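To: Jendendale neighbors list
Date: March 7, 2022
Subject: Re: Water pressure on the upper streets

Thanks for getting back to me so fast. Replies are below the quoted part.

> We are on the uphill side of the Timelell road and the pressure in our
> kitchen has been poor for a month. The shower is worse. The water company
> says the main is fine and that it must be something in the house. Has
> anybody else had this? We do not want to pay for a plumber if the whole
> street has the same trouble.
>
> Also, is it normal for the pressure to drop in the evening? We never
> noticed it at the old place.

We had the same thing last year, a few houses down from you, and for us it was in the house. That does not mean it is for you, but there are some checks you can do before you call anybody.

First, get a pressure gauge that screws onto the outside faucet. The hardware store in Timelell sells them next to the hose fittings. Shut off everything inside, open the outside faucet all the way and write down the number. Do it early in the morning and again after supper, for a few days. Ours read fine outside at all hours and was weak inside, so the main was not to blame. If yours is low outside too, call the company again and give them the readings with the times. They took our neighbor a lot more seriously once there were numbers to look at.

Second, check the main shutoff where the pipe comes into the house. If somebody worked on the meter they may have left it partly closed. Turn it gently if it is old.

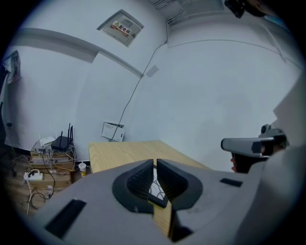 Third, the pressure regulator. Most houses above the 700 block have one, a bell-shaped brass thing just past the shutoff, and they wear out. Ours was original to the house, so 26 years old. The plumber charged us 200 dollars with the part and was done before lunch. Keep the paperwork for the new one. I have the receipt and the readings in a folder at my desk, a light wooden one with a pale oak-grain top, and the next owners will get the folder with the house.

Fourth, clean the faucet screens and the shower head. Unscrew the tip of the kitchen faucet and see what falls out. We got a spoonful of grit. Soak the shower head in vinegar overnight. It costs next to nothing and for some people that is the whole problem.

As for the evenings, yes, a small drop is normal up here when everybody is cooking and washing. A big drop is not. In April people start watering their yards and it gets a little worse, so I would take your readings before then.

One more thing. If you have a water softener, put it on bypass and try the shower again. I forgot that one the first time and lost a weekend to it.

Let the list know what the gauge says.

From the house at 1026

Comments (4)

hilltop_gardener
Same story here. It was the regulator. The shower is almost too strong now and we had it turned down a bit.

Furarov
Do you have to drain the line before the regulator is changed, or does shutting off the main do it?

ikeda_lane
Shut off the main and open the lowest faucet in the house. Put a bucket under the regulator anyway.

uphillside
Original poster. Outside gauge is fine morning and evening, so it looks like the house. Doing the screens tonight.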